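September 30, 2022

Slept badly and got up at 4 to find the kitchen radiator ticking again. Made tea and sat with the choir folder until it got light.

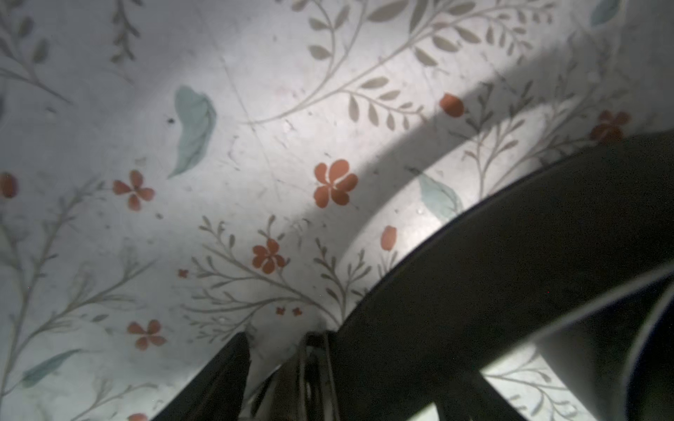
The program for the October concert is still not settled. Eirlys wants to keep the Szabó piece in the second half and I want it out. It is eight pages of divided altos and we have three altos who can hold a line, one of whom is me, and I have had a cold since the start of the week. I wrote her an email saying so and then took out the part about my cold, as it sounded like an excuse. She wrote back before breakfast. She says we can look at it again after the next rehearsal. I know what that means. It stays in.

Went over to Tutomside late in the morning to pick up the hired scores. The bus took the long way because the bridge road is still closed. The woman at the library counter had us down under Bernthorpe Singers, a name we gave up years ago, and she could not release them without the old card number. I phoned Hywel Gethin, who had it written in the back of his diary: 3,129. I would have bet money he'd thrown that out. The scores are in poor shape. Several have someone else's breath marks in ink, and they are in all the wrong places for us. I will go through mine with a pencil and let the others sort out their own.

Had soup in the place by the station and read through the first motet while I ate. The middle section is easier than I remembered. The trouble is the entry after the long rest, where the tenors have to find a G out of nothing. Ruairí Hayes can do it. Eifion can do it if he stands next to Ruairí. I made a note to change the seating.

Hywel Wogan called in the afternoon about the hall. They have put the price up, and they want us out by ten, chairs stacked. He has already said yes. I told him he might have asked, and he said there was no other hall, and I had no answer to that. We talked for a while about his knee. He is not having the operation this year.

Practiced for 40 minutes before supper. Voice thin at the top, fine lower down. Stopped when it started to catch. I used to push on through a cold and I paid for it in 2019 with most of a winter of not singing, so I am being careful — or trying to be. Did the rest of the work in my head, beating time on the arm of the chair.

Supper was the last of the Pustetti with butter and a tin of sardines. Need to buy more, also onions, dish soap, stamps.

My sister phoned at 8. She is thinking of coming down for the concert and wanted to know if it would be long. I said an hour and a half with the interval. She said that was fine, and was there parking. I said there was if she came early. She asked what we were singing and I read her the list, Szabó included, so I suppose I have given in.

Rain since seven. Put the bucket under the back gutter. Still have to write to Eirlys about the seating, and will do it tomorrow.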